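Your Side Project Does Not Need a Cluster

by Jeanine Michiels

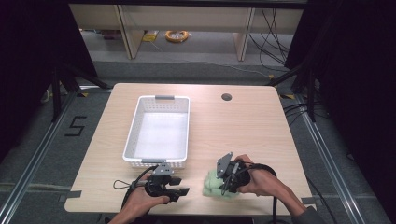
How I got here

I run a little booking tool for community choirs. It's called Folero, it has 100 paying groups on it, and for most of last year it ran on eleven containers, a managed control plane and a message queue that carried, on a busy evening, maybe a message a minute. I built all that myself and I was so proud of it! I drew diagrams. I showed the diagrams to people at dinner.

Then in February the certificate rotation got stuck, the ingress stopped talking to anything behind it, and I spent a whole night reading other people's bug reports while a choir director in another time zone sent me increasingly polite emails. My friend Darius Sârbu looked at my config the next morning and asked which part of it the choirs were paying for. I didn't have a good answer (I still don't).

So I moved the lot to one virtual machine. One. The app, the database, a cron file, a reverse proxy. It took me 12 days, and most of that was deleting things.

What people say when I tell them

They say: but what about scaling? And sure, if Folero goes wild tomorrow I'll have a problem, and I'd love to have it. Right now the machine idles so hard I keep checking whether it's up.

They say: but what if the box dies? Then I restore last night's backup onto a new one. I've practiced it twice. It's a boring half hour with a checklist, and I can do it tired, which I could never say for the old setup.

Annick Thibodeau, who I used to work with, had the objection I take most seriously. She says the big platforms teach you good habits, like keeping config out of code and not treating any one server as precious. She's right, and I kept those habits. Everything on my box is in a repo, and the deploy is a script you can read in one sitting. You can learn the manners without buying the mansion.

Where I'd still use the big stuff

If you have several teams shipping at once, or traffic that jumps all over the place, go ahead, use the orchestrator, that's what it's for. I'd also happily pay for a hosted database if I were holding anything scarier than who sings alto.

But if it's just you and a few dozen customers, start with one machine and wait until something hurts. Mine hasn't yet. The bill went down by more than half, too, and I spent the difference on a decent backup service and a new chair.

Recent posts

Cron is fine, leave cron alone
Reading my own logs for a month
Smaranda Nedelcu on small databases
Why I turned off most of my alerts
Moving Folero's email off my own server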